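Does a Flower Arrangement Make a Shared Table Easier to Keep Tidy?
Project report, Bereket Woldegiorgis

The idea came from a blog post by a furniture firm called Anier, which claims that people leave less mess on a table with flowers on it. I doubted this from the start. The firm sells vases.

We set a white vase of flowers on the white table in the Ondieki room, by the glass partition, and left it there through March. The budget did not allow fresh flowers every week, so I also bought artificial pansies to lie beside the vase.

The table with its flowers
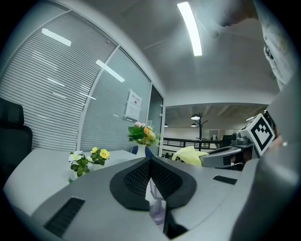
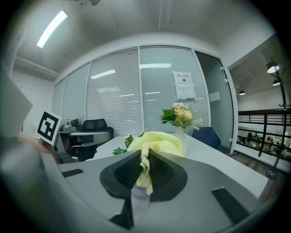 My partner thought the room felt friendlier. Maybe so, but feeling friendlier is hard to measure, and we had no second table to compare with. We gave a short survey to 21 people who use the room. Most said they liked the flowers. Very few could tell me whether they had wiped the table after using it – and that was the question we cared about.

I would not repeat the project in this form. A fair test needs two tables, one bare, and somebody checking both at closing time. The survey should also stop asking whether people like flowers.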